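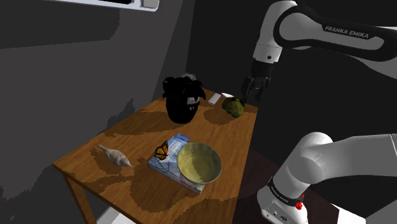

Le bras Franka en simulation, pince ouverte au-dessus du légume vert. Le papillon est posé sur le livre, à côté du bol.

Mes astuces pour enregistrer des démonstrations sans y passer la nuit

Je m'y remets tous les mercredis soir, et à force j'ai pris quelques habitudes pour mon projet Issa (le petit modèle qui doit apprendre à ranger une table). Je vous les donne en vrac !

Variez le fouillis. Au début je mettais deux objets bien espacés, et le modèle visait toujours le même coin. Maintenant je mélange tout ce que j'ai dans ma bibliothèque d'objets : coquillage, plante en pot, livre, bol... Plus c'est bizarre, mieux je me porte.

Empilez un peu. Un bol à cheval sur un livre, c'est pénible à saisir, mais c'est comme ça chez tout le monde - enfin, chez moi en tout cas.

Changez la lumière toutes les 16 prises. J'aime bien les ambiances sombres, avec des ombres en taches sur le bois. Pensez à noter le réglage dans le nom du dossier, j'ai perdu une soirée entière à cause de ça.

Approchez par le haut, lentement, et marquez une petite pause avant de fermer la pince. Pour les objets ronds du genre artichaut, je recommence la prise si j'ai hésité en route. Les hésitations, le modèle les recopie très bien !

Gardez les ratés, mais dans un dossier à part. Le mien s'appelle Skurkby, ne me demandez pas pourquoi. Les belles prises vont dans Pristine, et je ne mélange les deux qu'au moment de l'entraînement.

Côté quantité, j'en suis à environ 2000 démonstrations. Je fais des séries de six puis je me lève, je bois un thé, je regarde par la fenêtre. Au-delà, mes gestes deviennent brouillons et ça se voit dans les courbes.

La prochaine fois je vous parle du tri des fichiers, j'ai un script tout moche mais bien pratique.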